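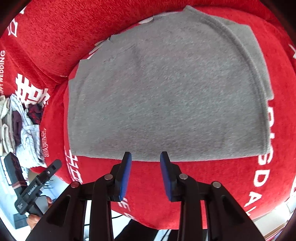

When Sestside began planning its equipment purchases for the coming year, the operations manager asked for one figure before any other: the cost of replacing gripper pads. "The purchase price is the easy part," the manager said in an interview at the Borovano office on 7 Jan 2020. "Pads, cables and spare pins are where our last budget went wrong."

The current plan covers 52 handheld grippers, to be ordered in two lots. Nilsuwan quoted $1049 per unit with service included. Plemero offered $695 without it. The manager has not yet chosen between them.

"Clothing is hard on equipment," the manager said. "A knit does not behave like a box. We asked both suppliers for trial units and used them on garments."
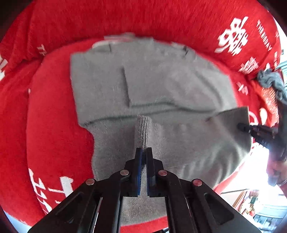 A gripper holds part of a gray knit garment during handling work.

The first lot is expected in March. Asked whether the second could be delayed, the manager was cautious. "It could, but our people work in pairs. If one tool is out for repair, two people are waiting."

Funds for training are listed separately and will be reviewed after the first delivery.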